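Can a robot tidy your kitchen yet?

2 Jun 2022

I get asked this most weeks, usually by someone who has just cleared up after children. My answer is still no, with a few conditions.

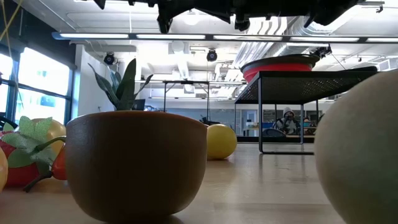
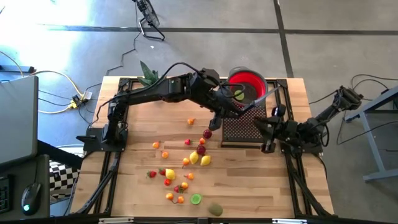 I ran the packing floor at Alell for 13 years, and people there thought of putting fruit away as the job you gave to a new starter. It is harder than it looks. A kiwi sits near the table's front edge, two lemons lie side by side, and the red bowl has to be reached without knocking anything. A child of five would manage it while talking about something else. A machine has to work out each grip, and a real plum bruises where a toy one doesn't.

In February I watched a trial at our Junham site. The arm handled 91 items out of 140, all of them boxed and all the same size. That was useful and we kept it on. Then someone sent down a mixed crate and it was back to hands.

So I would buy a machine for boxes today. For the worktop at home, I'd keep the tea towel and ask again in five years.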